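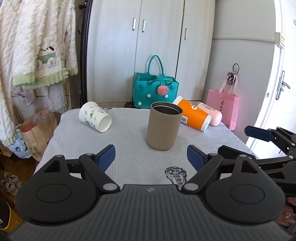 Jornside canteen asks visitors to bring their own cups

JORNSIDE, June 1, 2021

The canteen at the Jornside community hall will stop giving out paper cups for free. Visitors are asked to bring a tumbler or a mug from home, and those who forget can still buy a paper cup for a small price at the counter.

The hall used 328 paper cups in one week of last October, according to a notice on the door. In the same week only 59 drinks were served in cups which people had brought with them. The hall hopes to turn these numbers the other way.

Any cup with a flat bottom is accepted, so long as it can stand upright under the tap of the coffee machine. Lids should be taken off before the cup is handed over. Tea and coffee will be 5 pence cheaper for everybody who comes with an own cup.

The tables near the window will be kept for people who bring food and drinks from home, as before. Used paper cups go in the green bin beside the exit.

The hall in Billov started with a similar rule in spring. Wurnness is expected to decide after the summer.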